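Pinza manual Triro
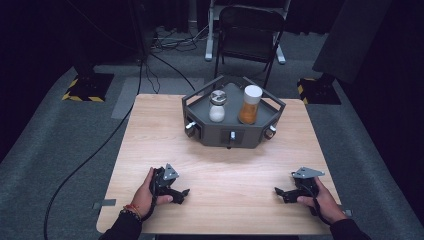
Dos pinzas manuales sobre una mesa de madera clara; al fondo, una bandeja hexagonal gris con dos recipientes.

La Triro es una pinza de mano para robótica, desarrollada por el taller Wattimena, de Jorkton. Se emplea por parejas, una en cada mano, para ensayar tareas de manipulación antes de pasarlas a un brazo robótico. La primera versión se presentó en octubre.

Diseño

El cuerpo es de plástico negro y termina en unos dedos cortos del mismo color. Sobre él va montada en vertical una pequeña placa triangular gris, con un orificio para tornillo. El operador sujeta la pinza por el mango, con el pulgar por encima. Los dedos se cambian sin desmontar el cuerpo; existen 4 juegos, que se diferencian en el perfil de la punta.

Ensayo comparativo

La Triro se comparó con la Trondon, un modelo anterior del mismo taller, en una serie de 300 agarres con cada una. Se usaron recipientes de cocina corrientes, entre ellos saleros de vidrio con tapa metálica y tarros cilíndricos de especias con tapón de rosca. La Trondon registró 31 caídas y la Triro 7. La mayor parte de las caídas se produjo con tapas abombadas, sobre las que los dedos apoyan mal.

Limitaciones

El informe del ensayo, fechado el 2021-02-16, advierte de que el agarre depende mucho de la inclinación de la muñeca y de que los resultados de un operador no se trasladan directamente a un brazo. Tampoco se midió la fuerza de cierre. Los recipientes de más diámetro que la apertura de los dedos quedaron fuera de la comparación.

Véase también: Efector final; Teleoperación; Trondon (pinza)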